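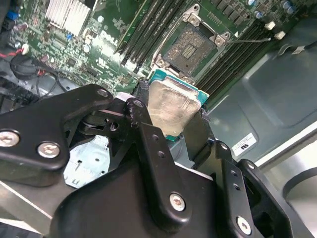
Speaker notes: Processor Replacement in Office Desktops
Gustalitz Training Center, afternoon session
Speaker: Radu Toma
Time allowed: 11 minutes, followed by questions

Opening

Good afternoon. My name is Radu Toma, and I work in the equipment renewal unit at Gustalitz. I have been asked to speak on one operation only, the removal and reseating of a desktop processor. Memory and storage were covered this morning by my colleague Sơn Ông, and I will refer to his remarks where the two subjects meet.

(Wait for latecomers. Confirm that the back row can hear.)

Background

The unit received 390 desktop computers from the Dramuvside offices in May. A large share of them are sound machines that need more processing capacity or a replacement board. The decision to renew them was taken by the institution as a whole, and the budget figures are in the handout. I do not intend to read them aloud.

The work is divided between two sites. Torko receives and sorts the machines. Surdu carries out the board work and returns each unit with a signed sheet.

Before the socket is opened

Power is disconnected at the wall and the power button is held down for several seconds. The technician wears a grounded wrist strap. The cooler is then loosened a little at a time, working across the diagonals. If it does not come away freely, it should be turned gently from side to side until the old paste releases. It must never be pulled straight up by force.

Memory modules may be taken out at this stage. Surdu prefers to clear all the slots first, which gives the hand more room on either side of the socket. Torko leaves them in. Both practices are accepted, provided that the modules are bagged and labeled with the machine number.

(Pause. Ask whether anyone present follows a third practice.)

Opening the socket and lifting the processor

Release the retention lever by pressing it down and outward, then raise it fully. Swing the load plate open and leave it open. The processor is held by its edges at all times. Fingers do not touch the underside, and they do not touch the contacts in the socket.

On the boards we handle most often, the contacts stand in the socket itself. They are fine, closely spaced and easily bent. A processor dropped from even a small height can ruin the board. For this reason the chip is lifted straight up and brought down straight, without sliding.

An open socket should not be left unattended. If work stops, fit the plastic cover.

Cleaning the heat spreader

Old thermal paste leaves a gray film that spreads when it is wiped dry. Use a lint-free cloth and isopropyl alcohol, and wipe from the rim toward the center. Change to a clean part of the cloth with each pass. Streaks that remain after the first pass are to be expected, and a second pass is normally enough. The base of the cooler receives the same treatment.

Paste must be kept off the green rim of the chip and away from the socket. If any reaches the contacts, set the board aside and report it. Do not attempt to brush it out.

(Show the cloth and the bottle. Pass round the labeled bags.)

Reseating

Match the alignment marks on the processor with those on the socket. Lower the chip until it rests flat under its own weight. Close the load plate and bring the lever down. Some resistance from the lever is normal, but a chip that rocks is not seated and should be lifted out and checked.

Apply fresh paste, fit the cooler, and tighten it in the same diagonal order. Reconnect the fan before power is restored.

Records

Each sheet carries the machine number, the processor model and the initials of the technician. Some 700 sheets are now held at Surdu. Please write clearly.

Questions

(Take 3 questions at most. Refer matters concerning memory faults to Sơn Ông, who will remain in the room until the break.)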